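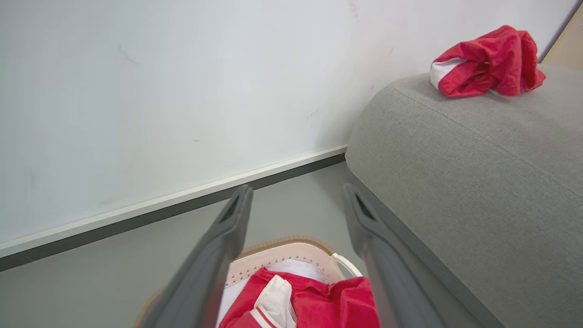

Filed under: Laundry Room, Gadgets & Helpers

Every August, when the kids' sports clothes start piling up again, somebody writes to ask me whether it's time to stop sorting and folding and just wait for the machine that will do it all. I've been reading up on these laundry robots for longer than I care to admit, and my answer is still "keep your basket handy." Think about what the job really asks for. A red top with white trim sits crumpled in a pink basket, another bunched-up red thing is over on the arm of the sofa, and you or I would scoop up both on the way past without a thought. A pair of gripper fingers has to work out where the cloth begins, which bit is collar and which bit is hem, and whether the piece of white behind it belongs to the same garment or a different one. That's a lot of thinking for one shirt!

My friend Tarek Obeidat repairs sewing machines and knows far more about motors than I do, and he tells me the lifting is the easy part. Cloth changes shape every time you touch it, so the machine has to look again after each grab. Picking a garment up and dropping it in a basket is well within reach, he says. Turning a sleeve right side out is another matter, and a fitted sheet -- well, I can't fold one of those myself.

In the meantime, a few habits will help you now, and I suspect they'd help a robot too, if one ever moves in with you:

Keep one basket where the clothes really come off, even if that's the living room. A wide, open one beats a tall hamper with a lid.

Empty it before it's heaped. I try to stop at 12 pieces, which is a small load but gets done before supper.

Shake each thing out as it goes in. Two seconds with a balled-up jersey saves you a damp lump in the middle later on.

Wash new reds by themselves the first couple of times, or at least keep them away from anything white. Trim that's already sewn onto a red shirt should go in cold water, and don't leave it sitting wet in the drum.

Run a damp cloth along the rim and handles of a plastic basket now and then. If yours has little holes in the sides, an old toothbrush gets the lint out nicely.

As for buying a helper, I'd hold on to my money a while yet -- but do write and tell me if you've tried one!

Recent tips
Getting Grass Stains Out of White Socks
Ánh Huỳnh's Four-Minute Shirt Fold
Robot Vacuums and Shag Rugs: Our Readers Reply
Lint on the Sofa? Try a Rubber Glove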